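Budgeting for robot arms when the quote is the easy part

23 shares | 8 comments

Karine Robichaud asked me last week what I'd put down for next year if I were her. She wants a two-arm cell for rack work, and Urketti has sent her a quote that fits on one page. I don't trust quotes that fit on one page.

My first question was what job she's paying for. "Network maintenance" is a phrase from a sales deck. Plugging a cable into a switch is a job, and you can put a price on it. So can the person who does it now with his bare hands, and he's cheap.

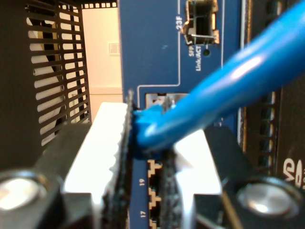

Patching work, with the blue cable and the blue switch in both.
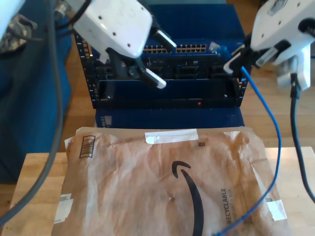
The line that bothers me is fingers. Urketti lists them under "consumables" with no number next to it. Winudar at least gives a price, $2,210 for a full set, but won't say how long a set lasts. I asked twice. Emiliano Manríquez ran a cell like this at Nkuna and told me to budget for a second set on day one, then another in May. I'd believe him before I'd believe a brochure.

Then there's the software. Gollalum wants a yearly fee per arm, so two arms means two fees, even if one of them spends the day holding a cable for the other. I think that's cheeky. Karine thinks it's negotiable – we'll see.

Things I'd want in writing before signing: who pays for a broken port, how many hours of setup are included, and what happens to the fee if an arm is out for repair. The Urketti rep answered the middle one (8 hours, which sounds thin to me) and went quiet on the rest.

She may still buy it. If she does, I've told her to rent for the first stretch and keep the old patching budget where it is until the thing has done a normal week's work.

8 comments | Share this post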